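15/08/2023
Skollari arm, cloth sorting by remote control
Operators: Ona Hunt (morning), Anneliese Eichhorn (after lunch)

Task: pick one piece from a mixed pile, carry it clear, let go. One episode per pick. Target is 30 episodes per operator before anything goes to Boateng for training.

Leader arm was lagging at startup. Restarted the control box and set the command rate back to what we had in April. Lag gone after that. Wrist camera exposure left on auto, same as the last batch. Kundik export still wants the old folder names, so keep using them.

Ona approaches from straight above and closes on the first ridge she can reach. Anneliese comes in lower, from the side, and pushes the cloth a little before closing. Both count as good episodes. Please log which style was used in the notes column or we can't split them later.

Dropped 2 episodes where the gripper took two pieces at once and the operator kept going. If that happens, open, back off and start the episode again. Do not fix it mid-run.

White cloth against the bright surface is still the hard case from the wrist view. Edges of the dark pieces are easy to pick out, but white on white the operator is mostly going by the shadows in the folds. Lasley suggested a darker mat. Not tried yet.

Wrist view, white cloth with the dark teal bundle partly on top:

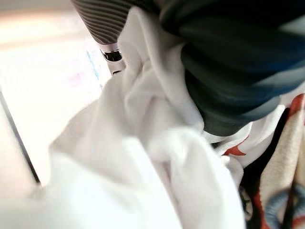 Next session
Try the darker mat with the same pile. Anneliese to go first.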